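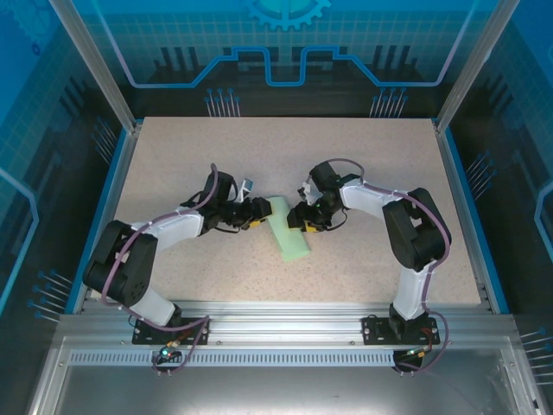 Catherine Yule
Data editor and maintainer, Zuvanness Garden Diaries

Zuvanness Garden Diaries: README

Release 2, 1 January 2019

Welcome! This is the data from the Zuvanness garden diaries, typed up, tidied and ready to use. The diaries were kept by the head gardeners of a walled kitchen garden, and they record what was sown, what came up, what the weather did to it and (quite often) what the slugs had. I have been reading them for years and I still find things in them that make me want to ring somebody up.

If you only want the data, open diaries.csv and the file called columns.txt, and off you go. The rest of this page is for people who like to know what they are getting.

What is in the folder

diaries.csv
The main table, with 539 rows. One row is one dated diary entry, however long or short. Some entries run over a page and some say only "Rain."

columns.txt
A line on each of the 14 columns, with the values you can expect to meet.

plants.csv
The name of each plant as the gardener wrote it, matched to a modern common name where we could manage it.

beds.txt
A list of the bed names and where they lay. The garden was laid out again between the first volume and the second, so "Long Border" means one thing early on and something else later. Please read this before you map anything!

changes.txt
What has been changed since the first release.

Where it comes from

There are two volumes, both from the potting shed and both known as the Matheson books after the family who held on to them. The first is a stout ledger in a clear, upright hand. The second is thinner and was plainly carried about in a pocket, with pencil notes running up the margins and over the printed headings. It is my favourite by a long way. The writer of that one had opinions about everybody's peas.

The entries were typed from the pages by Alistair Ritchie and me. Alistair did the ledger and I did the pocket book, then we swapped and checked each other's work. Where we could not agree on a word, it is marked [?] in the text column and we have left it at that.

The columns you will use most

entry_date is the date as we understand it. The gardeners often left off the year, and sometimes wrote only "next day", so this column is filled in by working forwards from the last full date. The date_sure column says yes or no, and I would filter on it if your work depends on exact days.

text is the whole entry, spelling and all. We have kept "brocoli" and "colliflower", and we have kept capital letters where they fell. Line breaks have been dropped.

job is our own label for the main task of the day: sowing, planting out, picking, pruning, digging, repairs, weather only, or other. If several jobs were done, we used the one written first. You may disagree with our choices, and if you are going to do anything serious with this column, I would love it if you made your own labels and sent them over.

weather_words holds any weather phrase lifted straight from the entry. It is worth a read from top to bottom with a cup of tea. "Sulky", "a thin sort of sun", "blowing fit to have the lights off the frames" – there is a whole language in here.

frost is yes, no or blank. Blank means the entry does not mention frost either way. Please do not read blank as no! It is the mistake I made with my own first chart, and it gave Zuvanness a much kinder climate than it deserves.

Things people have done with it

The Wider reading group used the first release to put together a month-by-month sowing calendar, and then grew a few of the rows for themselves. Their notes on the broad beans were a joy. Somebody else pulled out every mention of birds and found that the blackbirds get a far worse press than the pigeons.

It would suit a school project on spring as well. The March entries are the fullest in both books, with seed orders, late frosts, a great deal of digging and one furious passage on borrowed spades.

What it will not tell you

It is not a weather record. No rain gauge is mentioned in either book, and a "hard frost" is whatever the gardener felt on his way out in the morning. You can get a good feel for a season from it, but I would not draw a temperature line.

There are gaps. Winter entries are thin, and a chunk of the pocket book has pages missing where the stitching has gone. We have not tried to fill these in, so a run of days without rows could mean missing pages or simply a gardener with better things to do.

The plant matching is patchy too. Apples are the worst of it, as the same tree seems to go by more than one name depending on who was asked. Then there is "Stovitz", a name that crops up again and again beside the word "early". We think it was a pea. Alistair holds out for a potato. If you have ever seen the name in an old seed list, write to us at once, please.

People named in the diaries

Under-gardeners and garden boys are mentioned by first name only, and we have left them as they are. A few remarks about the neighbours' habits have been cut from the text column and replaced with [cut]. They had nothing to do with gardening.

Opening the files

All the files are plain text in UTF-8. The tables use commas, and any entry with a comma inside it is wrapped in double quotes. Some spreadsheet programs will try to be helpful and turn bed names such as "1-2" into dates, so set the bed column to text when you bring it in.

Using and sharing

Use it for anything you like, including teaching, printing and selling seed packets. We ask only that you name the Zuvanness Garden Diaries and say which release you worked from. If you change the labels, say so.

Changes in this release

The bed names have been gone through from start to finish, and beds.txt is new. Alistair found a folded sheet tucked into the back of the ledger, and its entries are now in the main table, in their proper places by date. The frost column used to mix "n" and "no" and now has only "no". Several plants that I had down as lettuce are now endive, with apologies to endive growers everywhere.

Still to do

We would like to add the seed orders as a table of their own, with prices. They are written in a sort of shorthand down the inside covers, and I have got as far as the onions. Corrections are very welcome in the meantime – send the row number and what you think it ought to say, and I will go back to the page and look.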